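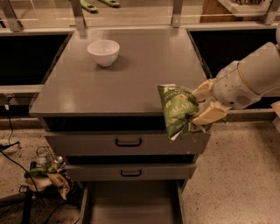
How often should you clear out your kitchen drawers?
Every 6 months does me nicely, with a quick wipe in between whenever the crumbs start to annoy me.

I used to leave mine for years at a time, and when we moved from Ashby to Zulurcombe I found a tin opener I'd replaced twice. So now I do them all in one go in June, and again just before the Christmas baking starts. Pick a morning when you've got the house to yourself, put the radio on and get going!

Start with the drawer you use most. Tip the lot out on to an old towel (it stops the cutlery clattering and catches the bits), then go over the inside with the small nozzle on the vacuum. Follow with a cloth wrung out in warm water and a drop of washing-up liquid. Leave the drawer open until it's properly dry before anything goes back in, especially if you use paper liners. Mine went mouldy one winter and I've been fussy about it ever since.

My rule for what stays is simple enough: if I haven't picked it up in the last 3 months it goes in a box in the garage. The turkey baster is let off.
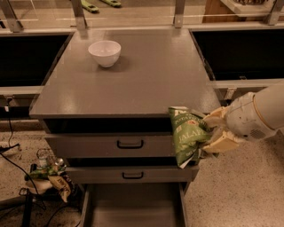

Grey drawer fronts with black handles - a soft damp cloth, then a dry one.

Handles get grubbier than you'd think, mostly round the back where your fingers go. An old toothbrush and soapy water will shift it. While you're there, give each one a wiggle and tighten the screws if it moves. Do it by hand, as Kourosh Alipour from down our road went at his with a power driver and stripped the thread.

If a drawer sticks, wipe the runners first. Nine times out of ten it's crumbs and old grease. Then rub the end of a plain candle along wooden runners, or use a tiny squirt of silicone spray on metal ones. I don't bother with cooking oil - it goes gummy and you're back where you started.

For dividers I cut down cereal boxes and cover them in leftover wallpaper. They last me roughly a year, cost nothing, and I don't mind chucking them when they get splashed.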